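Flellholm Council Moves Water Rate Hearing to March

FLELLHOLM - The Flellholm Village Council will hold a second public hearing in March on a proposed change to water rates. The council had planned to vote on the change this week but tabled it after residents at Tuesday's meeting asked for more time to read the rate study.

The study was prepared by Stolteck, the village's engineering firm. It recommends raising the base charge by 70 cents a month for homes inside the village limits and replacing the old water main under Cakorau Road. The main serves 898 customers and has been repaired 37 times under the current contract.

The new charge would not apply to the Kaushik subdivision, which buys its water from the county under a separate agreement. That agreement stays in place. 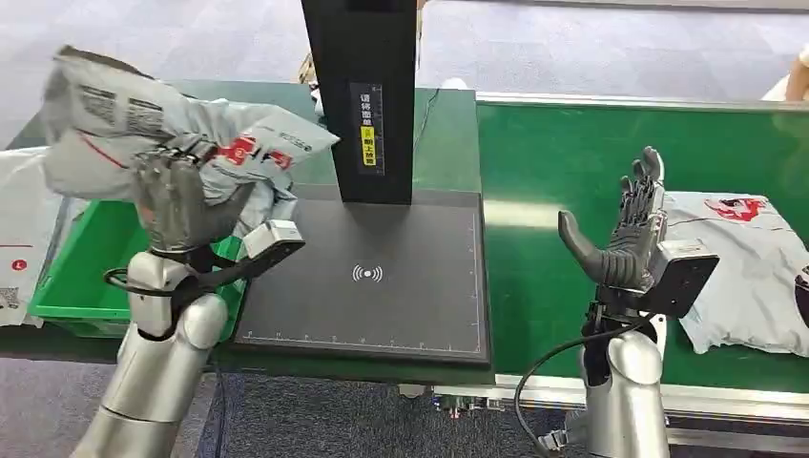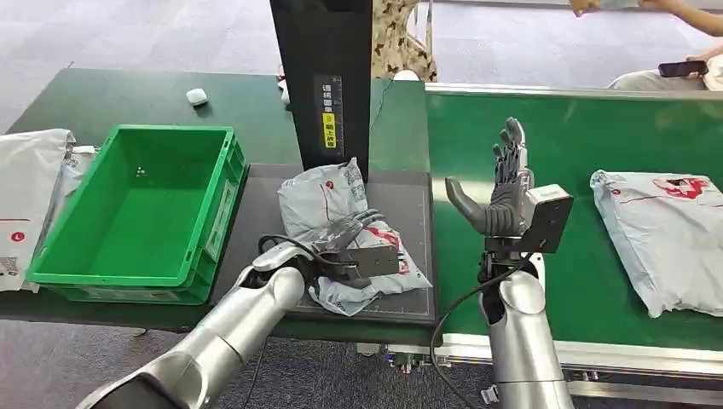
Will the delay change what residents pay this winter?

Current rates stay in effect until the council votes. Bills mailed before then will use the existing base charge, and any increase would start with the first full billing period after approval.

The council also voted to print 400 copies of the rate study. They can be picked up at the village clerk's window during regular office hours, at no charge. A copy is on file at the library as well, and it may be read there but not checked out.

Residents who want to speak at the March hearing can sign up at the door starting at 6:30 p.m. Written comments will be accepted at the clerk's office until noon on the day of the hearing - they should include the writer's name and street address. Comments already turned in for the first hearing will be carried over and do not need to be sent again.

The hearing date will be posted at village hall.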